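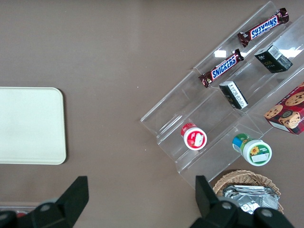

*Le présentoir en gradins et le plateau crème, vus depuis la pince (démonstration chez Kosell)*

Bonjour Lamisi,

Comme promis, des nouvelles du projet Arnemus, et elles sont plutôt bonnes ! La journée portes ouvertes a eu lieu le 9 mars 2019 et on a reçu jusqu'à 125 visiteurs (je n'en espérais pas tant, il a fallu emprunter des chaises à l'étage du dessous).

Le principe était tout simple : le visiteur choisit un article, le bras va le chercher sur les gradins et le dépose sur le plateau. Les Snickers ont eu un succès fou, surtout auprès des enfants. Les deux pots couchés, c'est une autre histoire... Jae-in Min a dû revoir la prise entre deux groupes, et le plastique transparent, avec ses reflets, nous embête encore pas mal. Pour les sachets argentés du panier, on n'a rien promis au public, c'est le chantier suivant.

Côté budget, il reste 800 euros sur la ligne « accueil ». J'aimerais en mettre 318 dans un éclairage plus doux, Satish Kushwaha a le devis et te l'envoie. Dis-moi si ça te va !

### La suite

- reprendre les essais de prise sur les pots
- changer l'éclairage, si tu es d'accord
- recevoir l'équipe de Vorno, que Nam-gil Sun a invitée
- préparer la démonstration de décembre, avec 50 places sur inscription

Je t'appelle dès que les essais sur les pots sont terminés.

Sun-ja Ki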